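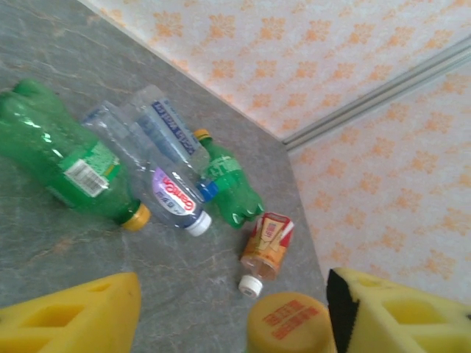 From: Delia Sandu
To: Skorberg Homebrew and Country Wine list
Date: November 29, 2020
Subject: Re: Ginger beer gone flat, and are plastic bottles cheating?

Hi Malsha, hi all,

Malsha Debnath wrote:
> Second batch of ginger beer and it's flat as a pond again. First lot was
> lovely and fizzy in the jug, then I bottled it in some swing tops
> from Hagedorn and got nothing. Kitchen is on the cold side. Also my
> brother-in-law says proper brewers never use plastic pop bottles and I
> should be ashamed of having any in the house. Is he right? And how much
> sugar do people put in at bottling? I've seen four different answers.

No, he isn't right, and you can tell him I said so! I've been making the stuff since before my knees went and I still put at least half of every batch into old pop bottles. You can give them a squeeze. Soft means wait, hard as a brick means get it in the fridge now. With glass you're guessing, and the one time I guessed badly (a June heatwave, bottles in the cupboard under the stairs) I was picking bits out of the hoover bag for a week and the hall carpet has never smelled the same. If you want pretty bottles for visitors, do the lot in glass and one in plastic alongside as your tester, filled at the same time and kept on the same shelf.

Only use bottles that had fizzy drink in them, mind. The thin ones that still water comes in aren't up to it.

Now the flatness. I'd put money on the cold kitchen. Mine went exactly the same last winter — lively in the jug, then nothing for days, and I was about to tip it down the sink when Firouzeh Moradi told me to stand the bottles in a cool box with a hot water bottle wrapped in a tea towel. Changed it morning and night, and 2 days later they were rock hard. So before you bin anything, try that. The yeast is probably just sulking.

The other thing to look at is the rubber rings on your swing tops. Squash one between your fingers, and if it's gone stiff or has a crack in it the gas will creep out however much sugar you put in. Liviu Manole swears by boiling his and I swear by buying new ones, they cost next to nothing.

On sugar, I use 4 level teaspoons to a two-litre bottle, plain white, dissolved in a splash of warm water first so it doesn't all sit at the bottom. That's for a brew that has properly finished. If it's still tasting very sweet when you bottle, leave the extra out altogether, there's plenty in there already. And leave a good couple of inches at the top.

Has anybody else tried the Kulolness dried root, by the way? I bought a bag because the fresh stuff at our shop had gone woody, and I found it a bit dusty tasting. Steeping it overnight helped. I might go half and half next time and grate a bit of lemon peel in.

Darius, I haven't forgotten your demijohn, it's in the porch with your name on it. And if whoever borrowed my long funnel at the Tralturard get-together is reading, I'd love it back before I start on the parsnips!

Malsha, do let us know how you get on with the cool box.

Delia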